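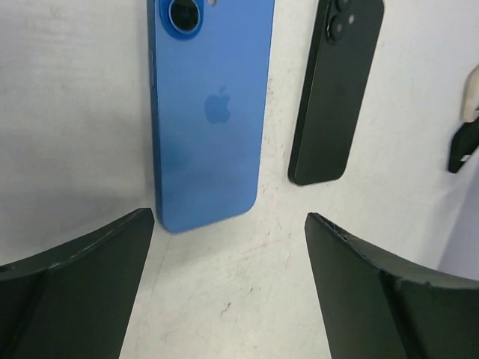 Figure 3. Wrist camera view, phone pickup task. Light blue phone face down ahead of the open fingers, black phone to its right.

3.2 Collecting demonstrations

Two ways of showing the robot the task. First, by hand — the operator takes hold of the arm above the wrist and walks it through the motion with the motors slack. Second, by remote control, with the operator seated at the leader arm in the next bay and watching the wrist feed on a monitor. Same arm, same fingers, same bench in both. We call these HAND and REMOTE from here on.

The task is to pick up one named phone and set it in the tray. Phones start face down. The operator hears the target ("blue" or "black") just before the recording starts, and the start pose of the arm is varied a little each time so that the policy can't lean on one fixed approach. Phone positions are varied too, within reach, and the angle between them. In Figure 3 the black phone lies at a slight angle and farther from the camera than the blue one, so its outline comes out smaller. This matters for REMOTE, where the operator has only that view to judge distance by.

We recorded 200 demonstrations in each mode, from 7 operators. None had used the leader arm before. Each got a short practice period on a wooden block, which we did not keep. Mieke Brouwer ran the HAND recordings and Teresa Piątek the REMOTE ones, both at the Cirthorpe lab, all in July. Operators did one mode in the morning and the other after lunch, order swapped between people. Not perfectly balanced, seven being an odd number.

3.3 What the operators found hard

Flat objects are awkward. A phone on its back or its face offers a thin edge and not much else, and the fingers have to come down on either side of it, low, without pressing into the bench. In HAND mode people felt the contact through the arm and backed off right away. In REMOTE mode they could not, the leader arm gives no force feedback, and several pressed harder than they ment to. We added a soft floor in the controller after the second operator. Demonstrations from before that change were redone.

The white surface helps with the phones and is less kind to everything else. Scuffs and speckles show up clearly in the wrist image, and the surface carries a band of speckled scratches between the two phones in Figure 3. We left the bench as it was. Cleaning or repainting partway through would have split the data set in two, and an early test of the image encoder suggested that it ignored most of the marking anyway. The fingers are worn as well, with pale scratches along the top edges and a small chipped area near the tip of the right one. Same pair kept for all recordings.

Glossy backs gave some trouble. Soft reflections run down the black phone and shift as the wrist moves, so its edge is easy to lose for a moment. REMOTE operators tended to slow down here, or stop and back up. HAND operators mostly looked at the bench directly and did not notice. We think this is the main source of the difference in pace between the two modes, but did not test it seperately.

One more point about camera view. As the gripper closes in, the tops of the phones leave the image, and with them part of each camera bump. The policy sees less and less of the target the closer it gets. Operators coped by lining up the gap between the fingers with the bottom end of the phone early on, then moving straight ahead. Brouwer's instructions did not ask for this. Five of the operators came to it by themselves in REMOTE, and only one in HAND.

3.4 Filtering and replay

Every demonstration was replayed open loop on the arm before being accepted. Failed replays were dropped and the operator recorded another. Pauses at the start and end were trimmed. Pauses in the middle were kept in the main data set and cut in a second version, see Section 4.3 — we wanted to know if hesitation hurts training or if the policy simply learns to wait.

HAND recordings need one extra step. The operator's arm or sleeve gets into the wrist view in many of them, and a policy trained on those images may come to expect a sleeve. So for HAND we recorded images during the replay only, with the operator standing clear. It doubles the robot time. It also means the HAND images and REMOTE images come from the same conditions, with no person near the fingers in either.

Joint logs and images were stored with the Flendley recorder and checked for dropped samples. Gripper opening is logged as commanded and as measured. The policy gets the measured value.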